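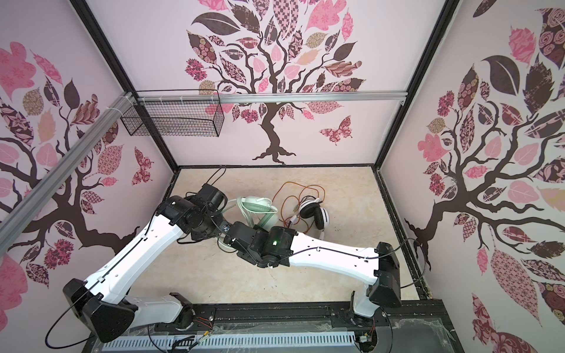 Cellule à deux bras : la pince droite se décale après changement des doigts

Posté par axe6_citex le 2 août 2026

Bonjour,

Je m'occupe d'une cellule Tranlow à deux bras montés sur une platine commune, en enceinte fermée sur trois côtés (montants noirs, rails alu, panneaux recouverts de papier peint). Tâche en cours : prise et démêlage de casques audio et de câbles posés sur le fond.

J'ai remplacé les doigts des deux pinces par des Clovitz, même référence des deux côtés. Depuis, le bras gauche est correct. Le bras droit ferme 2 mm trop à droite, toujours dans le même sens, et rate un arceau de casque sur trois ou quatre. Le décalage est identique bras tendu et bras replié. Au repos, le voyant du poignet est vert et aucun défaut ne remonte dans le journal.

Déjà fait : redémarrage complet, prise d'origine des axes, resserrage des vis de doigts. Pas de changement. Faut-il refaire l'étalonnage complet de la cellule ou seulement celui de l'outil ? Le complet m'immobilise la machine une demi-journée.

sutter_maint

Outil seulement. Un défaut d'axe donnerait une erreur variable selon l'extension du bras. La vôtre est constante dans le repère du poignet, donc elle vient de la pince ou du TCP déclaré.

Dans l'ordre :

Bras hors énergie, déposer les deux doigts droits. Nettoyer les portées à l'alcool isopropylique. Un reste de frein-filet sous un doigt suffit à l'incliner.

Remonter sans serrer, fermer la pince à vide sur une cale rectifiée, puis serrer en croix au couple indiqué sur la fiche des doigts.

Refaire la prise d'origine de la pince seule. La prise d'origine des axes ne la comprend pas sur ces contrôleurs, il faut passer par le menu outil.

Relever le TCP sur pointe fixe, 11 orientations au minimum. En dessous, le résidu affiché est flatteur et ne veut rien dire.

Si le résidu reste mauvais après ça, contrôler la bride du poignet au comparateur.

Profitez-en pour regarder le câble qui longe le bras. S'il a été rebridé trop court au montage des doigts, il tire sur le poignet en rotation. Il doit rester du mou à l'articulation, sans que la boucle puisse accrocher un rail ou une pièce.

kd_60

Même problème chez nous, j'ai refait l'étalonnage complet et c'est rentré dans l'ordre. Je ne sais pas quelle étape a réglé la chose. Vérifiez aussi les vis de la platine, chez nous il y en avait une desserrée.

banc21

La platine, non : les deux bras sont fixés dessus, un jeu à cet endroit se verrait rarement comme un écart constant dans le repère d'un seul poignet.

Autre piste : le fichier outil. Après une mise à jour, le contrôleur peut recharger l'outil par défaut sur un bras et garder l'ancien sur l'autre. Comparez les deux fichiers ligne à ligne, en particulier le signe de Y. Si votre bras droit est déclaré en miroir, une erreur de 1 mm en Y donne exactement vos 2 mm.

axe6_citex

C'était le signe de Y. Fichier gauche recopié à droite sans inversion lors du changement de doigts. Corrigé, puis origine pince et TCP refaits selon la procédure de sutter_maint. 60 prises d'essai sur arceau, aucune ratée. Les portées étaient propres. Je n'ai pas touché à l'étalonnage complet.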